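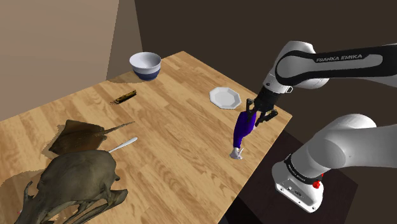
How long should a newly oiled wood tabletop sit before you use it?

Wait 24 hours before you put anything light on it and 5 days before you treat it like a normal table. The can will probably promise less. The can is written by people who sell cans.

12 shares - 7 comments

Section 4. Oiling and curing your Gellis tabletop

Read all of this section before you open the oil. It applies to the Gellis tops in the Catcombe and Morris sizes. If you bought yours with the factory lacquer, skip to Section 6, as oil will just sit on the lacquer and stay sticky.

4.1 Check what you have

1. Put one drop of water on the underside of the top, near a corner.
2. Leave it for a few minutes. A drop that soaks in and leaves a dark spot means bare wood. A drop that stays up in a bead means there is a finish on it already.
3. Try it again in a second place. Old wax can be patchy and will fool you.

Note: The sticker on the carton is supposed to tell you whether the top is finished. I have seen it wrong, so do the drop test anyway.

4.2 Sand

1. Sand with the grain using 120 grit, then 180. Some guides tell you to keep going to 400. I have tried it on scrap from the same boards and couldn't see what the extra hour bought me, and the oil went in less evenly.
2. Vacuum the top and the edges.
3. Wipe with a barely damp cloth and let the top dry until it no longer feels cool to your palm.

Caution: Wear a dust mask. Opening a window is fine but it doesn't replace the mask.

4.3 Apply the oil

1. Stir the can slowly, right down to the bottom. Don't shake it.
2. Pour a small amount on a lint-free cloth and work it in along the grain. Do the underside first. People skip the underside because it doesn't show, and then they write in about cupping.
3. Wait 15 minutes.
4. Wipe off everything that has not soaked in. Wipe harder than feels right. Nearly every gummy table I've been asked about got that way at this step.
5. Leave it overnight, then put on coat 2 the same way.

Note: "One-coat" oils, Drutard included, can work on a shelf. On a table that gets wet glasses I would still do two, whatever the label claims.

Caution: Rags soaked in drying oil can heat up and catch fire on their own. Lay them flat outdoors, one layer thick, until they are stiff, or put them in a metal can filled with water and close the lid. Do not ball them up in the trash, even for an hour.

4.4 Curing

1. Keep the room at 60 degrees F or warmer. In February an unheated garage won't get there, and the oil will stay soft for weeks.
2. Keep air moving across the top, but don't point a fan heater at it.
3. Stay off it with tablecloths, rubber feet and plastic mats until the five days are up.
4. Sniff it up close. If the smell is still strong, give it more time, whatever the calendar says.

Note: Fadi Matar, who wrote the first version of this section, recommended a hard wax on top of the oil. I took that out. It looks nice for a month and then shows every cup ring - and you have to strip it before you can re-oil.

4.5 Re-oiling

Once a year is the usual advice. I'd go by the wood. When water stops beading and the area by your usual chair looks dull, do one thin coat following 4.3, steps 2 to 4.

We use cookies to remember your settings. Accept / Manage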